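Rebane Garden
March 22, 2021
The Rebane Garden reopens its woodland walk to visitors in April. Over the coming posts we will share notes on spring planting and on this year's changes to the grounds.

1/ The hellebores along the lower path are in full flower, and the first scillas have opened beneath the beeches. Visitors are asked to keep to the gravel, as new shoots are easily crushed at this stage.

2/ Last fall our staff planted 874 bulbs on the north bank, most of them late daffodils. They should carry the display on after the early kinds have faded.

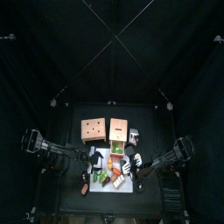
Apinya Khunthong: Will the daffodil leaves on the bank be cut once the flowers are over? Ours at home came up blind after we mowed too soon.

3/ The leaves will be left until they yellow – the bulbs need them to build next year's flowers. Mowing on the bank will begin in summer.

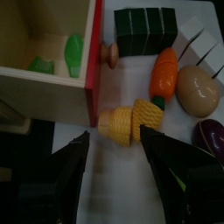 4/ Eight witch hazels near the gate have been pruned lightly after flowering. Suckers from below the graft were removed at the same time.

5/ Sigita Toom will lead the opening walk. Places are limited to 18, and booking is required.

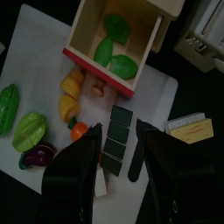 6/ Sturdy shoes are advised for the walk. The upper loop remains closed while the steps are repaired – please follow the signs to the pond.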